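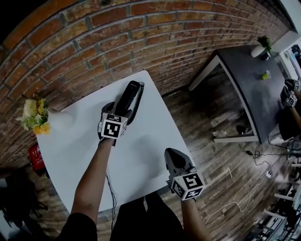 Orncombe wall-line telephones are supplied for reception counters, stair landings, loading bays and other places where a fixed line is still required by the building's safety plan. The range is sold to schools, clinics, offices and housing associations, and every set is tested on the bench at Clernley before it is packed. A traditional handset on a coiled cord, in black, remains the pattern most of our customers order, and it looks at home against old red brick as well as in newer interiors. Other finishes are available on request for orders of 30 sets or more.

Sets and lines

The standard set works on an ordinary analog line and draws its power from that line. No separate adapter is needed. For buildings that have moved to an internet-based service, the Grillora adapter allows existing sets to remain in use; one adapter serves 2 sets on the same floor. Customers should confirm with their line provider that pulse dialing is supported before ordering the rotary version.

Handsets and cords may be ordered separately. Cords are offered in short and long patterns, and the long pattern is recommended for counters where the caller stands on the opposite side from the base. Replacement cords ordered for sets made by Onyshchenko must be marked as such on the order form — the plug is narrower and the standard cord will not seat properly.

Installation

Sets may be placed on a desk or fixed to a wall with the bracket provided. On brick or other masonry, the bracket should be fixed into the brick and kept clear of the mortar joints. Where the surface is curved or uneven, please request the two-point bracket, which is supplied at the same price. Installation by our own staff can be arranged through Dinesh Ramasamy in the Clernley office.

Care

The handset should be wiped with a soft cloth lightly dampened with water and mild soap. Solvents and abrasive pads will dull the surface and are not covered by the warranty. Cords that have become twisted should be unplugged at both ends and allowed to hang freely overnight.

Warranty and returns

All sets carry a warranty of 7 years on the base and 2 years on the handset and cord. Returns are handled by Oksana Mykhailiuk and must be accompanied by the serial number printed beneath the base. Sets altered by a third party will be inspected before a claim is accepted.

Availability

The warehouse holds 2,000 sets in normal stock. Orders received before noon are dispatched the same working day, except in August, when the warehouse closes for its annual inventory. Questions concerning large orders may be addressed to Ingegerd Magnusson, Contract Sales.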